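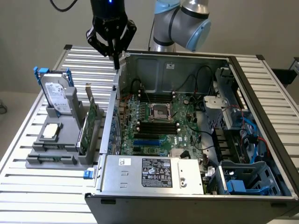
Goossens has 97 members on its roster, and on a good night 30 of them log in. The group plays Drusex, a browser strategy game in which alliances fight over towns on a shared map. It has held the same town, Zernville, for eleven seasons.

Kirsten Lapointe joined in the second season, when the alliance was a group chat with a shared password. She is now its leader, a job she got when the last one moved overseas and stopped answering messages. Members vote on war declarations and on very little else. Lapointe sets the tax rate, picks the officers and decides who gets kicked.

"People think it's mostly fighting," she says. "It's mostly grain."

Grain feeds the armies. Every member sends a share of it to Zernville, where it sits in warehouses until somebody needs it. A player who skips two shipments gets a note. A third gets them moved to the outer villages, where raids are common and the walls are low. The system was copied from Fiso, a rival alliance to the north that later fell apart over who had been skimming.

The Fiso war is still the thing older members talk about. It started in January over a bridge. Fiso had the bigger army and 300 catapults, and its plan was to hit Zernville at four in the morning, when most of Goossens would be asleep. Brittany McKinnon was working a night shift at a hotel desk and saw the timers start on her phone. She woke up as many people as she could by calling them.

"I had maybe a dozen numbers," McKinnon says. "I called one guy's house and got his mom."

They moved the grain out before the first wave landed. Fiso broke the walls, took the town and found the warehouses empty. With nothing to feed the army that was sitting there, it had to pull back, and Goossens walked in again the next evening. The battle report is pinned at the top of the alliance forum. It lists 2318 defenders lost.

McKinnon runs diplomacy now, and she also writes up each season for the alliance wiki. There are 152 pages so far. Some are treaties copied out in full. One is a long argument about the alliance flag, which has been a goose, a different goose, and for half of season six a plain blue square. Former Fiso players edit it too, and the page on the bridge war has been locked twice.

Several of those players have since joined Goossens. Lapointe makes them wait a season before they can see the grain totals.

The next season opens with a redrawn map. Zernville stays where it is, but the river has been shifted west and the bridge is gone. McKinnon has already written to the three closest alliances about the new crossing. Two have replied.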